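How to Follow a Lower-League Soccer Team From Another Time Zone

So you have picked a club. Maybe your grandfather came from there, maybe you liked the badge, maybe you lost a bet. I ended up with Vimholm, a second-division side I had never heard of until a video game assigned them to me, and I have been miserable on weekends ever since. If you want the same for yourself, proceed as follows.

Step 1. Find out when they play

Do not trust the schedule printed in preseason. It is a wish list. Kickoffs get moved for television, for frozen fields, and once, in Vimholm's case, for a regional cattle show. Check the club's own site the night before, then again when you wake up.

Add the matches to your phone calendar using the stadium's time zone and let the phone do the math. Doing it in your head works fine until the clocks change, which they do on different weekends in different countries. I once got up at 4 a.m., made coffee, put on the scarf and watched an hour of a parking lot.

Step 2. Sort out a way to watch

Start with the club. Plenty of smaller teams sell a season pass for their own stream, and it usually costs less than one month of the big sports packages. Before you pay, look for the words "international" and "home matches only." The second phrase is always in smaller type.

Expect one camera, placed high on the main stand, operated by someone who follows the ball about as well as the left back does. Expect the commentator to be a fan. When Vimholm lost to Jorkton in September he stopped talking at the second goal and we didn't hear from him again until the whistle.

If there is no stream, there is radio. Local stations often put their commentary online for free. Learn the words for "corner," "offside" and "what is he doing," and you can follow most of a match in any language.

Step 3. Learn the table

Write down how many teams go up, how many go down, and whether there's a playoff. In our league the top 2 are promoted and the next four fight over the scraps. Find out how ties in the standings are broken too. Some leagues use goal difference, some use head-to-head results, and you don't want to be learning this during stoppage time on the last day.

Step 4. Pick a rival

You will be issued one. Ours is Tennant, who play 7 miles up the road and have a better stadium, better pies and, as of last season, a better everything. You don't need to know why the clubs dislike each other. I have asked. The answers go back to a disputed throw-in and get vague after that.

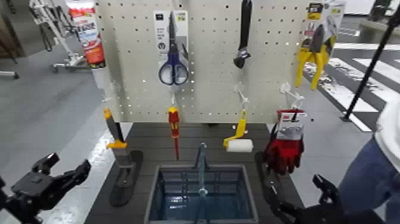
Step 5. Join the forum, quietly

Every club this size has a message board that looks like it was built over a long lunch. Ours is called the Fadow End, after the terrace behind the north goal, and it has 204 members, most of whom want the manager fired. Read for a month before posting. Never open with tactics. A safe first post is "Why does he always sub off the winger?" It applies to every team and people will assume you've been around for years.

Step 6. Protect yourself from the score

If you're watching on replay, turn off alerts on everything, including the app you forgot you installed. Mute the group chat. Remember that the replay's running time can give the game away. If it's a cup tie and the video is three hours long, you're getting penalties.

Step 7. Stay to the end

Vimholm were two down in the 86th minute against Tennant last spring, and I went to bed. It finished 3-2 to us. I found out from the forum, where they were still complaining about the winger.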